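4.3 Installing the Clivis cup sealer at the counter

Allow a clear depth of 397 mm behind the sealer so the film door can open fully. The unit draws 900 W and must have its own outlet.

1. Set the sealer on a level surface and turn the four feet until the unit does not rock.
2. Open the film door and slide the roll onto the rear spindle, printed side up.
3. Feed the film under the guide bar and over the heating plate. Pull it through to the take-up spindle and tape it down.
4. Close the door. Connect the power cord and press MAIN.
5. Wait for the READY lamp before placing a cup in the tray.
6. Seal one test cup filled with water. Tip it over a sink and check the rim for leaks.

CAUTION: The heating plate stays hot after shutdown. Disconnect the power cord and let the plate cool before changing film.

NOTE: Use film roll 531 with plastic cups. Paper cups need a different film and tray ring.

4.4 Cup supply

Keep loose cups within reach of the operator and clear of the sealer tray. Do not load a cup with a bent or cracked rim.
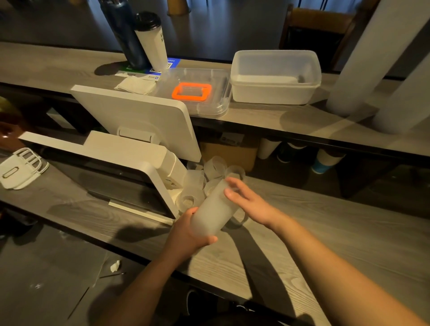
Fig. 9. Loose plastic cups on the counter beside the terminal.

Reset the cup counter after every 1000 seals (hold CLEAR until the display shows 0), then wipe the guide bar with a dry cloth.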